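Last updated: November 24, 2020

We use cookies to remember your settings and to see which entries get read. By staying on this site you agree to this.

Slept badly, up before six. Rain on and off all morning and the gutter over the back step is dripping again. I put a bucket under it and went in to make coffee.

Most of the day went to the toy boxes. I have been putting it off since August, when Menaka moved the last of them over from the house in Belport and we stacked them in the hall. There were four boxes. Two were books and went straight up to the shelf. One was puzzles, and I only opened it far enough to see that the lids were taped. The fourth was the construction set, the plastic one with the bolts and nuts and the strips with holes in them, all tipped in together with crayons, a sock and a good deal of sand.

I washed the pieces in the sink with dish soap and an old toothbrush. The threads on the bolts hold dirt worse than anything else. It took three changes of water. I spread them on a towel and left them while I paid the bills. The heating came to 218, up from 200 last time, and I wrote both in the book so I can ask about it.

Jamila Thambiah called at lunch. She is taking the set for the little ones at Orkstead and wanted to know if it was complete. I said I doubted it. The instruction sheet is gone, so there is no telling what it started with, but kids that age don't build from the sheet anyway. She asked if the nuts still go on the bolts. I told her I would try them before I packed anything. She can't come herself until next week, so Menaka will drop it off on the way to work.

Had soup. Went to the post office with the return for Skistent, the tent pegs that were the wrong length. The line was out the door, everyone spaced apart, and I stood in the drizzle for most of half an hour. The clerk gave me a slip with 821 on it and said to keep it until the refund shows up. It is in the kitchen drawer under the batteries.

Back home I got out the brown mat, the big one, and started going through the set on it. The dark color makes the pieces easy to see and they don't roll away the way they do on the bare tile. I tried a few nuts by hand. The red one was stiff at first and then fine. One of the long strips had gum in an end hole and I got it out with a toothpick — not a nice job. I threw out two bolts with chewed threads and put the sock in the wash.

Still to do: find a bag that closes, write Abeysekara on the lid so Menaka's box comes back to us, and wipe down the mat. I also want to look under the couch for strays before I say it is finished.

Leftover rice for dinner. Rain stopped around eight. Bucket half full, emptied it on the roses.

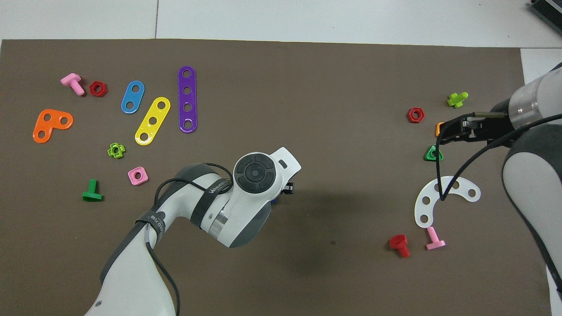

Bolts, nuts and strips on the brown mat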